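Chapter 7
From Pixels to Plates: Getting Perception and Planning to Talk

Osonley Press, Working Robot Software, second edition
Draft for reviewers, 6/20/24

What you'll need from earlier chapters: coordinate frames (Chapter 2), inverse kinematics as a black box (Chapter 4), and the message-passing setup from Chapter 5. If you skipped Chapter 6 on camera calibration, go back and read at least the first half. I'll wait.

7.1 A bad afternoon with a good detector

The first time I tried to make an arm clear a table, I had a very good object detector. I was proud of it. I'd trained it for weeks, it put lovely tight outlines around every plate and bowl I showed it, and I had a slide with a big number on it that I liked to leave up a little too long. Then I hooked it up to the planner, pressed the button, and watched the gripper go down with total confidence into a patch of table next to the plate.

The detector was right. The planner was right too, in its own way. It had been handed a point, and it went to that point. What was wrong lived in the space between them, in a few dozen lines of code I'd written in a hurry and never tested — the part that takes "there's a plate in this image" and turns it into "put the fingers here, at this angle, open this wide." I'd thought of those lines as glue. This whole chapter is about the glue, and I'm hoping it'll save you a few afternoons like that one.

We're going to build a small piece of software called a scene model. It sits in the middle. The camera side writes into it, the planning side reads from it, and neither one gets to talk to the other behind its back. By the end of the chapter you'll have one that can keep track of dishes and a bit of food on a table, survive an arm getting in the way of the camera, and tell the planner "I don't know" when it doesn't know. That last feature is the one my early versions didn't have, and I paid for it in plates.

7.2 The running task

I like having one task to carry through a whole chapter, so we'll use table setting and clearing. It's a great teaching task! Everyone knows what the finished job should look like, the objects are cheap, and it's full of small traps. Plates are thin. Plates in a rack overlap each other. Food is soft and comes in silly shapes, and a serving dish can be an obstacle one minute and a destination the next.

The code is written for a two-arm setup with parallel-style grippers, a fixed camera looking down on the table, and a second camera with a head-height view. If you only have one arm, nearly everything still works; I'll point out the two sections where it doesn't. The software framework is Sellunach, the same one we installed in Chapter 5, and the exercises assume you have its planner module running.

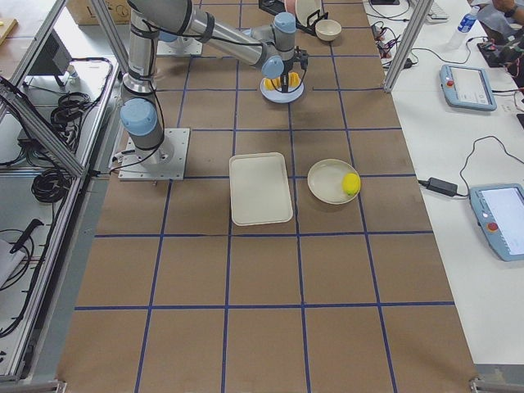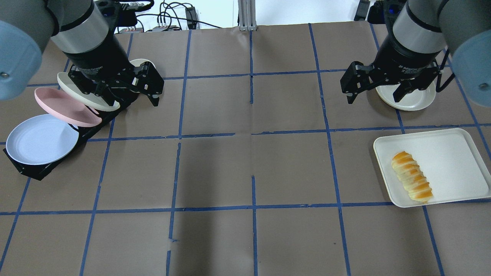
The dish task from both kinds of viewpoint we'll be using.

Now, before any code, I'd like you to do something that feels a bit childish. Get a sheet of paper and write down every fact the planner would need in order to move one plate from a rack to the table. Don't think about what the camera can give you. Just think about what the planner wants. When I do this with my students I give them 20 minutes, and the lists start short and then get out of hand. Where is the plate? Which way is it facing? How thick is the rim? Is another plate leaning on it? Which arm can reach it, and is that arm already holding something? Where is it going, and is that spot free?

Keep the list. We're going to turn it into a data structure, and you'll be surprised how much of it survives.

7.3 What goes in a scene model

Let's start with the smallest version that does anything useful. Each object in the model gets five fields:

id: a label that stays the same for as long as we believe it's the same object
kind: plate, bowl, tray, food, rack
pose: position and orientation in the table frame
belief: how sure we are, and when we last had a reason to be
relation: what it's on, in, or held by

The first three are what everybody writes down. My first model had only those three, and it's the one that sent the gripper into the table. The pose it used was old. I'd nudged the plate with my sleeve while reaching for my coffee, the camera had been blocked by the arm at that moment, and the model went on repeating the last thing it had heard. There was no way for the planner to ask how fresh the number was, so it didn't ask.

That's what belief is for. In our code it holds two things, a confidence between zero and one and a timestamp. When the camera sees the object again, both get refreshed. When it doesn't, the confidence slides down at a rate you choose. A plate lying flat on paper can fade slowly, as it isn't going anywhere by itself. Something hanging from a gripper should fade fast, because grasps slip, and if you've lost sight of a thing in mid-air you really do want to know.

Relation is the field my colleague Oliwia Kubiak talked me into, and I argued with her for most of a July about it. My position was that you could work it all out from the poses. If the food's position is inside the tray's outline and a little above it, then it's on the tray, so why store it? Her position was that I should try moving the tray. She was right, of course. If the model knows the food is on the tray, then moving the tray moves the food, and you get that for free with a single transform. If it doesn't know, the tray goes left, the food stays floating in the model where it used to be, and the planner politely steers around a ghost until the camera catches up.

So store your relations. Compute them once when something is put down, check them now and then, and otherwise trust them.

7.4 The arm is in the way

Here's a fact of life with overhead and head-height cameras: the moment the robot does anything interesting, it covers up the interesting part. The gripper goes down over a plate and all you've got left is a bit of rim sticking out around the fingers. A detector that was perfectly happy a second ago now reports half a plate, or a smaller plate in a slightly different place, or nothing.

There are fancy answers to this, and Chapter 11 covers a couple of them. The plain answer gets you a long way. You know where the arm is. You have joint angles coming in at 60 readings a second, and you have a model of the arm's shape. So draw the arm into the camera image yourself, in software, and mark every pixel it covers as "no information." Then follow two rules.

Rule one: an object that disappears behind the arm mask hasn't disappeared. Leave its pose alone and let its confidence fade.

Rule two: an object that's partly behind the mask may raise its own confidence but may not change its own pose, unless more than half of its expected outline is in view.

Half is my number. It came out of fiddling and I won't pretend otherwise. You'll tune it in Exercise 7.3, and if you find a better one for your camera, use it.

Make the mask a little fatter than the real arm, too. Cables droop, calibration drifts, and a slim strip of gripper leaking out from under the mask looks an awful lot like a new object to a nervous detector. On the Weltisby dataset that comes with the book, the unpadded mask gives you 56 phantom objects over the full recording. You'll see what padding does to that when you run it.

7.5 Plates in a rack

Flat plates are friendly. Seen from above, they're circles, or ellipses if your camera is off to one side, and you can pick a grasp point pretty much anywhere on the rim. Stand them up in a rack and all of that goes away. They overlap, so you get slivers. The slivers are all curved the same way. And the grasp has to come down over a thin edge with a neighbor close by on each side.

What helps is to stop treating them as free objects. A plate in a rack can't be just anywhere, it's in a slot. So our model stores the rack with a list of slots, and the perception side answers a much easier question: for each slot, is there a plate in it or not? The pose then comes from the slot's geometry, with a small correction for lean. I call this snapping, after the way windows snap to the edge of a screen.

Snapping has one nasty habit, and I'd rather you heard it from me first. If the rack itself moves, every plate in it is wrong by the same amount, all at once, and they all look very sure of themselves. Track the rack as an object in its own right, give it its own belief, and never let a plate be more confident than the rack it's standing in. In code it's a single call to min(). I left it out for a long time.

7.6 What the planner is allowed to ask

We'll finish the setup with the reading side. It's tempting to hand the planner the whole scene model and let it help itself, and in a small project that works fine for a while. Then somebody reads a pose without looking at the belief field next to it and you're back at 7.1 with me and my coffee.

In our version, the planner gets four questions and that's all:

where_is(id, min_confidence)
is_free(region)
who_holds(id)
look_again(id)

The first one makes you state how sure you need to be. Hovering above a plate is fine at low confidence. Closing the fingers on it isn't. If the model can't meet the bar, it returns "unknown," and the planner's usual next step is the fourth question, which moves the arm out of the camera's view and gives perception up to 300 milliseconds to come back with something fresh.

Some of you will worry that this makes the robot slow. It does, a bit. My friends on the Nowicki team timed it on their own table and grumbled to me about the pauses, and then they kept it in. You can buy back most of the time by looking again with one arm while the other does something useful, and we'll write that scheduler in Section 7.9.

Open the chapter7 folder now and find scene_model.py. It has the five fields, empty update functions, and a test file that fails in every possible place. Start with the tests for belief decay, as the rest lean on them, and keep your paper list next to the keyboard while you work.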